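4. Setting up the snack tray on the bed

If you've come straight from section 3 you should have the bed made, the quilt folded back and the red cloth ready to go on. If the cloth still has fold lines in it, go hang it over a door while you read this. Mine lives in a drawer between parties and comes out looking like a road map every single time!

I started doing a bed tray when my cousin got married and we had people wandering through the bedroom all morning wanting something to nibble. Now I do one for engagements, new babies, the February visits, pretty much any excuse. This section covers one tray on one bed. For the big table spread, go to section 6.

What you need

- one shallow metal tray with a raised rim (a box lid does the job just as well, and I've used both)
- pink printed paper for the lining
- a satin cloth big enough to cover most of the bed
- individually wrapped snacks, sweet and salty
- double-sided tape, only a tiny bit

Laying the cloth

1. Wash and dry your hands. Satin shows every fingerprint you've got.

2. Start at the pillow end and let the cloth drop toward the foot of the bed. Don't drag it, especially if it has embroidery on it.

3. Get the decorated border where people will see it. Stand in the doorway and look, then fix it, then look again. (I do this about five times. You might be a calmer person than me.)

4. Smooth from the middle outward with the flat of your hand. Leave any flowers alone until the cloth is lying right.

CAUTION: Never iron satin with the iron on high, and don't iron it on the bed. Low heat, wrong side up, with a cotton dish towel in between. I have a shiny patch the shape of an iron tip on my old cloth and I have to hide it under a pillow.

Filling the tray

5. Cut your paper to fit the floor of the tray. Mine measures 287 mm across the inside, so I cut at 300 and fold the extra under. If your paper has writing on it, make sure it's going to be the right way up for whoever's looking at it!

6. Stick the lining down with one little square of tape in each corner. More than that and you'll be scraping it off with a butter knife next time.

7. Set the tray on the cloth at a bit of an angle. Dead straight looks like an airline meal to me, but suit yourself.

8. Put the flat things in first: pastries, wafers, anything in a wide wrapper. These go along one side and can overlap.

9. Now the peanuts. I like the multi-flavor ones (多味花生), the round coated kind in the little clear bags with orange ends. They're crunchy and a bit sweet and they go faster than anything else I put out. Hold each bag by its sides so you don't squash the crimped part at the top, and lay it with the orange label facing up.

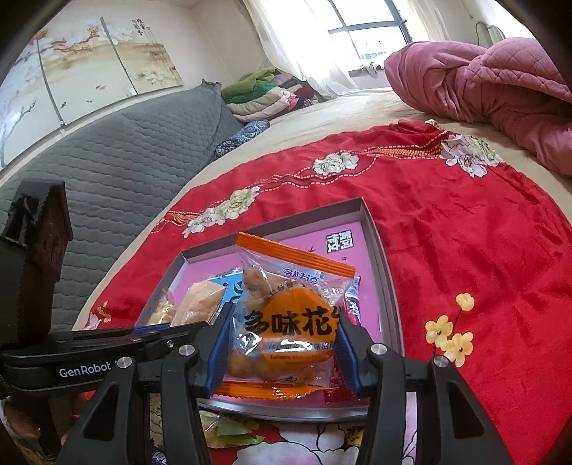 Page last changed: 11 Dec 2022 by Tatiana Oravec

10. Tuck the small stuff into the gaps. A small red and white packet against pink paper is a lovely thing, and it can stand upright if there's something next to it to lean on.

11. Let some of the pink show. If you can't see any lining, you've put in too much, and the first person to reach in will send half of it sliding across the satin.

NOTE: I use white peonies with pale green and yellow middles along the border of the cloth. Four is plenty for my bed. Keep them on the cloth and out of the tray, otherwise people move them to get at the food and then they end up on the floor.

CAUTION: Peanuts! Ask before you put them out. If anyone coming has a nut allergy, skip step 9 completely and don't just move the bags to another corner. Coated peanuts often have wheat flour in the shell too, so read the back of the packet for that one as well.

CAUTION: Everything in this tray stays wrapped. Loose candy melts, loose cookies shed crumbs, and you do still have to sleep in this bed.

Keeping it topped up

12. Keep your spares in a bag under the bed or in the closet. I buy 100 pieces for a full day of visitors and usually have a handful left for myself, funny how that works.

13. Check the tray whenever you walk past. Take out empty wrappers before you add anything new.

14. When you're refilling, put the old ones in front and the new ones at the back, same as they do at the grocery store.

If the tray slides

Satin on a soft mattress is slippery and a metal tray doesn't grip it at all. Cut a square from a rubber shelf liner, smaller than the tray so it doesn't peek out, and put it underneath. If it still slides, your mattress probably dips in the middle, so move the tray closer to the pillows where fewer people sit.

Packing up is in section 7. Get the snacks out of the tray before you lift it, please, I learned that with a whole bag of sunflower seeds.

337 shares | 3 comments

Gertraud Lüthi
I did this for my sister's engagement and used the lid from an old cookie tin. The shelf liner trick saved me. Can you do a section on the fruit plate?

Rawiri Doolan
Is there a reason the paper has to be pink? Ours was gold and looked good with the red.

Tatiana Oravec
@Rawiri nope, gold sounds gorgeous! I just have a giant roll of pink to get through. @Gertraud fruit is next, I'm still arguing with my oranges.

Contact Tatiana | © Skulldale Home Guides | Back to top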